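The Second Life of the Test Tube Rack

Jeanine Declercq bought her first one for sweet peas, and she'll tell you she has never quite gotten over it.

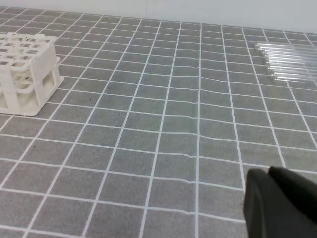 She had been starting seeds in egg cartons for years, like the rest of us, and losing a good many of them to mold or to the cat. Then a school in Skovthorpe cleared out its science storeroom one January, and she came home with a plastic rack and a box of glass tubes wrapped in newspaper, with no clear plan for either. The rack sat on top of the refrigerator until spring. By summer it was on the kitchen table with a single stem in every other hole, and her sister wanted one too.

I went to see her on a gray, drippy morning, the kind of day when you're glad of anything with petals on it, and we spent most of it talking about glass. A test tube, she says, is the most forgiving vase there is (I have broken enough vases to be interested). It asks for one flower, or a sprig of mint, or the bit of ivy you snapped off by accident while moving the pot. It holds so little water that you do have to keep an eye on it, and in a warm room she tops hers up every day with a small kitchen syringe.

The rounded bottom is the catch, of course. A tube won't stand up on its own, and until it has a rack it will roll whenever it gets the chance. Jeanine lays hers side by side on something with a bit of grip, a cloth or a mat, well back from the edge of the table, and fills the rack from the far corner toward herself so her sleeve never has to pass over the ones already in.

Washing them is the chore. Her friend Daiane Macedo, who roots cuttings by the dozen and gives nearly all of them away, swears by a narrow bottle brush and a spoonful of baking soda, with a good long soak for anything that has gone green. She lets them drain upside down overnight. The rack gets a scrub too, as the corners of those little square openings collect a chalky ring if you have hard water, and an old toothbrush is the only thing that shifts it.

If you'd like to try it, start with pothos or mint, both of which root so easily that you'll feel terribly clever. Cut just below a leaf joint, strip off any leaves that would sit under the water, and give it a bright spot out of the full sun. Daiane changes the water every 3 or 4 days. Jeanine changes hers when she remembers, and her mint looked fine to me.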